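Print this page | E-mail this page

Kitchen Hand Build: Progress Report for August
From the shared workshop at Prarnulberg
Prepared for Hsin-yi Lam, Bilovton Small Projects Fund

Hi Hsin-yi,

Sorry this is landing in your inbox after dinner, I wanted to get the last batch of runs in before I wrote anything down. It's been a good month on the whole (one ugly week, which I'll get to), and I think you'll be pleased with where the simulation side has gone.

Quick reminder of where we left off. The July report ended with the arm model loading properly, the hand attached to it, and the fingers closing when told to, mostly in the right order. The goal for August was to get the simulated hand working the controls on a countertop appliance without shoving the whole thing across the table. We picked the air fryer, partly because it has knobs and a drawer and so gives us a few different jobs in one object, and partly because Nestor has one at home and can go and poke it when we disagree about how stiff a knob should be.

What got done

The kitchen is built! Nestor Macaraeg did nearly all of it over two long evenings while I was fighting with joint limits, and it looks a lot better than my gray box with a cube in it. He put in a proper dining table, chairs, an oven over by the wall, a plant, even lunch. I teased him about the plant until I saw how often its leaves fooled our object finder, and now the plant is staying.

The hand can also now find its way to the front of the air fryer from its parked position and stop with a fingertip close to the knob we asked for. We're working with the lower one first. The approach comes in from the near side of the table, palm tipped up, with the thumb swung well out to the left so it doesn't clip the housing on the way in.

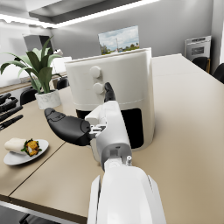 The ugly week

So, the thumb. The pads on the model are chunky, and the contact shapes I'd made for them were even chunkier, which meant the physics thought the thumb was touching things when it was still a good way off. The arm would get near the air fryer, decide it had hit something, and back away like it had been scolded. I spent days convinced the problem was in the wrist. It wasn't the wrist. Nestor turned on the contact display one night, looked at it for maybe ten seconds, and asked why the thumb was the size of a loaf of bread.

I rebuilt the shapes segment by segment, and the false contacts are gone. That cost us most of a week and I've moved the drawer work back to make up for it.

Numbers, since you asked for them

We logged 1,954 simulated approaches this month. Most of those were short automatic runs with the air fryer shifted or turned a little each time. The ones I trust most are the 80 I watched all the way through with the new thumb shapes. Of those, 31 ended with the knob turned to the setting we wanted, and 22 got a fingertip onto the knob but slipped off before it had turned far enough. The rest missed or timed out. I know that doesn't sound like a triumph! But in July the count of good turns was zero, and the slips nearly all look like the same problem (too little sideways pressure at the start), so I have a decent idea what to try.

Hardware on the bench

Less to tell you on this side. The secondhand motor controllers came in from Nerside and both of them power up. The base plate is cut and drilled. Van der Linden are still holding our bearing order, and their latest message says it'll ship with the next batch, with no date attached. I've asked twice. If it hasn't moved by the middle of next month I'd like to buy from somebody else and eat the small difference in price, if that's OK with you.

Money

We're inside the budget. The only thing I didn't plan for was a replacement power supply for the workshop computer, which quit at 2 a.m. in the middle of an overnight run. I paid for that one myself and I'm not asking for it back, though I wouldn't fight you if you offered.

Next up

Fix the slipping on the lower knob, then try the upper one with the same settings and see how badly that goes. After that, the drawer. Nestor wants to try hooking it with two fingers and I want to try a full grip, so we'll run both and I'll send you the results even if he's right.

Could you let me know about the bearings when you get a chance? A one-line reply is fine.

Thanks again for all the patience,
your slightly sleepy builder at Prarnulberg

Print this page | E-mail this page

This site uses cookies to remember your settings. By continuing to browse you agree to our use of cookies. Accept | Learn more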